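Workshop notebook – January

Finish trials for the Etudden end-grain boards, second round.

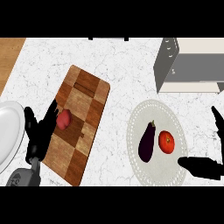 Checkered cutting board on white marble, render.

Panel stock came in at 9% moisture. Left it stickered for two nights next to the planer before cutting strips. Glued up six test panels with the Zetby adhesive, clamps on for 352 minutes. Squeeze-out was even on five of them. Panel 4 had a dry seam at one end – my fault, the bead ran thin when I changed bottles. Trimmed it short and kept it as a sanding sample.

Sanding: 80, 120, 150, then raised the grain with a damp rag and went over it again at 150. Dorottya Orbán wants to try 220 before oil. I tried it on half of panel 2 and the oil sat on the surface longer, with no difference I can feel after wiping. Staying with 150 until she has seen both halves.

Oil uptake, first coat, panel 1: 391 g before, 402 g after a 20-minute soak and wipe. The piece is small, so the scale error matters. Repeat on a full-size blank.

Water test: wet cloth on the top face overnight. Panels 1 and 3 flat against the straightedge in the morning. Panel 5 cupped 2 mm across the width. Its strips were cut from the outer planks, and I did not alternate the ring direction before the second glue-up. Marked the remaining strips with chalk so this does not happen again.

Nam-gil Geum asked if the Celtero wax can go over the oil after one day. The sheet in the drawer covers bare wood only. Panel 6 gets wax at 24 hours, panel 3 at 72. Compare for tackiness.

To do:

- new 150 discs, the box is down to the torn ones
- re-square the crosscut sled, it is off at the far end
- write batch numbers on the underside before oiling
- call Sitthichai on the price for thicker maple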